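4.2 Part Transfer: From Bin to Marked Floor Zone

The transfer task was selected because it is trivial for a line worker and still poorly served by fixed automation. A molded part must be taken from a stackable bin on a mobile shelving unit, carried clear of the uprights, and set down inside a taped zone on the floor. The zones on the Sinstead test floor are outlined in yellow tape on gray carpet. Bin positions are not held by fixtures, and the shelving stands on casters, so the robot cannot rely on a taught path.

Parts of the type shown in Figure 3 make the task harder than its short description suggests. The part is large in relation to the hand and has a narrow end and a broad end. The ribbed face offers many edges on which a finger can catch, and the through-openings break up the surface that a depth sensor would otherwise use for pose estimation. 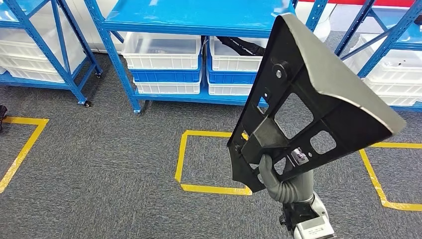 6 min read

Figure 3. Black molded part held at its narrow end by a humanoid hand, with the shelving and taped floor zones behind it.

A grasp at the narrow end is attractive from a planning standpoint. The fingers can close around the part, and the broad end stays free for placement. The cost is a long lever arm. Small errors in wrist angle become large errors at the far rim, and any slip in the grasp tends to appear as rotation before it appears as translation. The Urkach controller used in this study treats the two separately - rotation is corrected at the wrist, while translation triggers a regrasp.

Metal hardware set into the plastic adds a second difficulty. A bright reflection close to the fingers can be read as a contact edge, and the segmentation model must be trained to reject it. We used 3000 labeled views for this purpose, of which 700 were recorded with the hand already closed on a part. No synthetic images were added. Earlier work with the Stundon simulator had given reflections that were too regular to be useful.

Success was defined by three conditions, all of which had to hold at the end of the trial:

The part rests fully inside the assigned zone.
No bin has been displaced from its shelf.
The operator has not touched the robot or the part.

The third condition is stricter than common practice in this field. Many reported success rates permit a reset by hand in mid-trial, and we consider those rates unsuitable for judging whether a machine could take over the chore in a working shop.

Placement depends heavily on what can be observed close to the floor. The head camera sees the zone well from a distance, but a held part may hide one or more of its sides during the approach. The wrist view is meant to fill this gap. In practice it has its own limits, as Figure 4 illustrates. An object close to the lens falls out of focus and can cover much of the image, leaving only part of the tape available for alignment. The Nanayakkara estimator therefore fits a rectangle to whatever corners remain and reports low confidence when only one corner of a zone is visible. Neighboring zones are a source of error here, as a corner of the wrong zone may enter the same view.

Figure 4. Wrist view with a blurred gray object across the upper left, tape corners on the carpet, and the ribbed finger pad at the lower edge.

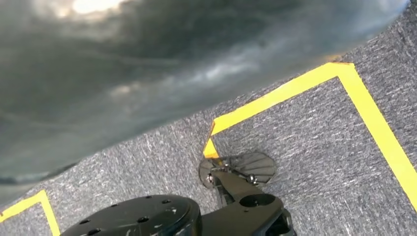
4.3 Limits on Unattended Operation

The results of the transfer task do not support unattended use at present. Failures were concentrated in the final approach, where neither camera gave a complete view of the zone. Slower motion reduced the number of misplaced parts but did not remove the underlying ambiguity between adjacent corners. Tests with a second wrist camera are planned for July.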